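Hand-Held Gripper Build, Session 4 handout
Notes by Everaldo Dantas for the Tuesday group, Sterkness shared workshop
15 December 2020

Left over from last time: everybody now has a printed trigger body and two jaws. If your jaws still bind at the pivot, do that first, before any of the stuff below. Ream the hole by hand. Don't force the pin in with a vise, two people cracked theirs.

What we cover tonight
Jaw travel and pads
Camera and cable
Marking out a work area
First pick and place by hand
Logging and file names
Homework

1. Why by hand first

The arm (the Ustby kit, the one Remo is rebuilding at home) isn't going to be ready before the break. Fine. Most of what matters in a gripper can be learned with the thing in your fist. Same jaws, same camera position, same objects. If you can't pick it up by hand with the gripper, the arm won't either, and the arm takes longer to tell you so.

Also the recordings are useful later. Arm gets taught from them. More on this in session 6, don't worry about the learning side yet.

2. Jaw travel

Ours opens to 87 mm at the tips. Measure yours. Anything under that and the travel stop is in the wrong slot, or there is a blob of support plastic left behind the slider. Look with a flashlight.

Check three things with the trigger:
- full open with no pull at all, spring does it
- full close with both tips meeting, no gap at one end
- no side to side wobble you can feel at the tips

Wobble comes from the pivot washers. Two thin ones per side. Some of the bags from Aguiar had only one thick one, swap them at the bench.

Pads. Thin rubber sheet, cut with a knife, contact glue, leave it clamped overnight. Do not use foam. Foam feels great on day one and then takes a set and your closed position drifts. Pads go right to the tip, trim flush.

3. Gripping smooth plastic

Hard case for most of you. Smooth plastic with a curved wall gives the jaws very little to hold. Flat jaw on round wall = a line of contact, not a patch. So:

- go for the widest straight part of the wall, stay off rounded shoulders
- both jaws at the same height, otherwise it rolls
- squeeze slow until it stops moving, then a little bit more
- if there is a handle decide beforehand if you are using it or not, don't change your mind halfway

Camera this close in will mostly see the object and not much else. White parts wash out if your exposure is on auto, the whole thing goes flat and you lose the edges. Lock exposure on a sheet of gray card before you start.
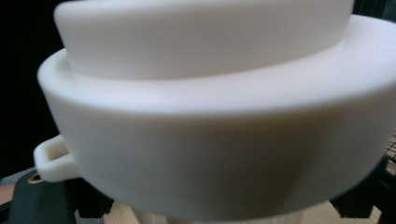
How hard should the jaws squeeze?
Just enough that the object doesn't slip when you tilt your wrist to the side. For the things in our box that is well under what the trigger can give. If the wall bends inward, back off, and if you keep having to squeeze hard the pads need replacing.

Tilt test: grip, lift a hand's width, tilt left, tilt right, hold. Count to five. Put it down. If it slid, write down which way.

4. Camera and cable

Camera bolts to the top of the body with two M3 screws. Snug, no more, the printed threads strip. We had the inserts on order from Vallereo but they sent the wrong size so it's plastic threads until the new year.

Settings, everybody the same please:
- exposure locked (see above)
- white balance locked
- focus fixed, set with the jaws half open on a printed letter held between the tips
- clock synced to the laptop at the start of every session, not once a week

Cable is where most of the bad recordings come from. It leaves the back of the body and should run back along your forearm. Leave a loop of slack at the wrist. Loosely strap it once below the elbow. If it goes forward or hangs between your arm and the table it WILL catch on something, usually the basket.

Two grippers = two cables. Left one goes off left, right one goes off right. Never cross them. If you swap hands halfway you end up braided together and have to stop.

Quick pull check: someone tugs the cable gently at the laptop end while you watch the connector. If the connector moves at all, redo the strain relief. Zip tie through the slot in the body, tail trimmed, tail pointing away from your wrist (ask me how I know).

5. Marking out the work area

Low table on the carpet. Tape on the floor at the corners so the table goes back in the same spot each time. Fresh tape if it lifts. Don't peel up another group's tape even if it looks like trash.

Stands go outside the tape. Cables from the stands go flat along the floor and never under the table, chairs roll over them and then we lose a camera mid session. Walk around once and look at your feet before you press record.

Light: overhead on, window blinds down. Afternoon sun across the tabletop makes the grain look like stripes and the tracking gets confused. In August we lost a full afternoon to that.

Table height: ours is low. Kneel or use the short stool. Standing and bending works for a few tries and then your lower back quits and your motions get sloppy.

6. First exercise: into the basket and out

Pairs. One person works the grippers, one watches the laptop and calls start and stop. Swap after every ten tries.

Steps
a) Both grippers in hand, jaws open, hovering over the table edge. Hold still for two seconds. This is the start pose, don't skip it, the files get cut on it.
b) Right gripper picks the object. Left stays back and out of the way.
c) Lift straight up until you clear the rim. Then across. No diagonals! Diagonals clip the wire.
d) Pause above the basket. A real pause, a full second.
e) Lower, open, lift away.
f) Back to start pose, hold two seconds.
g) Now reverse it, basket to table.

Common trouble: opening the jaws too early because you can't see the bottom of the object. Use your other eye line, lean a bit left. And when there is something else already in the basket, place on the free side first. Later we'll do it the hard way.

Wire mesh is annoying for the tips. If a jaw goes through a square, stop, open fully, lift. Pulling sideways bends the mesh or cracks a tip, usualy the tip.
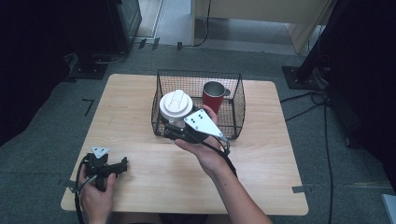 7. How many tries

Target for the whole class is 1000 clean tries before the arm is up. That sounds like a lot but split up it isn't bad. Each pair does 40 tonight. If you get past that go to 70 and take it off next session.

Clean means:
- start pose held at both ends
- object didn't drop
- no hand in the basket except the gripper
- clock was synced

A drop isn't wasted. Keep the file, put DROP in the name, keep going. Don't delete anything on the night. Last term somebody tidied the folder and we lost all the drops, and those were the ones I wanted for the pad comparison.

8. File names

pair letter, underscore, object, underscore, try number, underscore, OK or DROP

Example: C_cup_12_OK

No spaces. No dates in the name, the folder has the date. Object names from the list on the whiteboard, so "cup" and not "mug" or "redcup" or "cup2". If your object isn't on the list add it to the board before you record it.

Copy to the class drive before you go home. Laptop gets wiped Wednesday morning.

9. Notes from Remo on the arm mount

Remo Mazza sent these over, pasting mostly as is.

Wrist plate on the arm takes the same bolt pattern as the gripper body, so whatever you build now will go straight on. Handle comes off, four bolts, plate goes on. Trigger gets replaced by a small servo pulling the same linkage. Means your linkage has to be smooth in both directions, a sticky return that your finger forgives will stall the servo.

So: keep grease off the pads, put a very small amount on the slider. Check the return spring. If it squeaks, it's dry.

Weight. Every extra bracket you bolt on for your own comfort is weight at the end of the arm. Keep it removable. The tape-and-cardboard thumb rests are fine for now.

He also says please stop printing jaws in the brittle gray filament, he has a drawer of broken ones.

10. Homework

- finish pads if not done
- measure tip opening, bring the number
- practice straight up, across, straight down at your kitchen table with any box and any empty container. No camera needed. Ten minutes, three evenings
- read the servo page in the folder, only the wiring part
- bring one object from home that you think will be hard to pick. Nothing glass, nothing bigger than your hand can close around

Next session: servo linkage, first bench test, and we fix whatever broke tonight. Spare springs and washers are in the top drawer on the left, sign the sheet when you take some.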